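Flenodham Open Pitch: progress report to the fund, second period

Work since the last report

The scheme now has two regular pitches in Flenodham, one outside the covered market and one at the bottom of Station Road. Both are marked on the ground and have a small sign giving the booking details. The market pitch has been in use since April. Station Road opened in June, a month later than planned, as the highways permission took longer than we had allowed for.

We have signed up 16 performers, mostly solo singers and guitarists, with a fiddle duo and one steel pan player. All were heard at an open session before being given slots. We turned away three acts that needed mains power, which we can't supply at either site. They have been told they can reapply with battery amplifiers.

Sets last 45 minutes with a gap between them. Shopkeepers near the market asked for the gap and we agreed to it. There were seven noise complaints in the period, five of them in the first fortnight at Station Road. We have moved that pitch further from the flats and put a limit on amplifier size. Only one complaint has come in since the move.

Spending

The grant for this period was £2000. The main costs were the signs, public liability cover, and the two battery amplifiers that performers can borrow. The amplifiers were bought from Ukik. One had a faulty input and was replaced under guarantee. We are slightly under budget on printing and slightly over on insurance. Performers keep everything they are given on the street and we take no share of it.

Behind schedule

The songwriting sessions for under-18s have not begun. The room we had booked is closed for repairs until October and the school hall costs more than we budgeted. We would like to carry the money for these sessions into the next period and will send a separate request.

The online booking form also needs work. It lets two people take the same slot, and until it is fixed we are checking every booking by hand.

Next period

We plan to hold a winter programme indoors on the last weekend of each month, with short acoustic sets and no amplifiers. Several performers have said they lose most of their income once the weather turns, and audiences will not stand for long in the cold. Seating will be at tables, kept plain and cheap to set up: a red-and-white gingham cloth, a small black kettle for tea, and a woven rattan screen behind. Entry will be free with a collection for the performers, and we will report the amounts collected at each session. 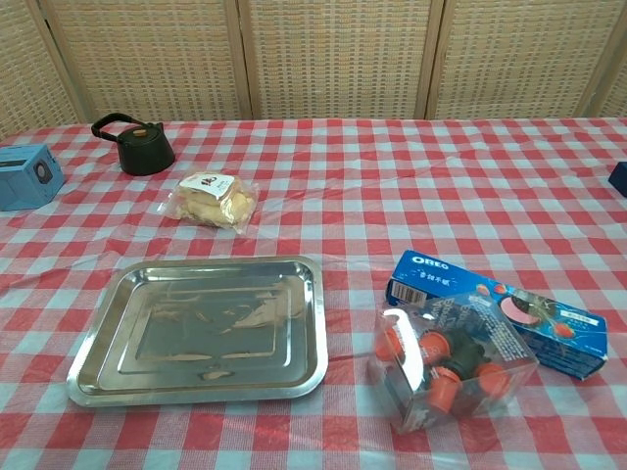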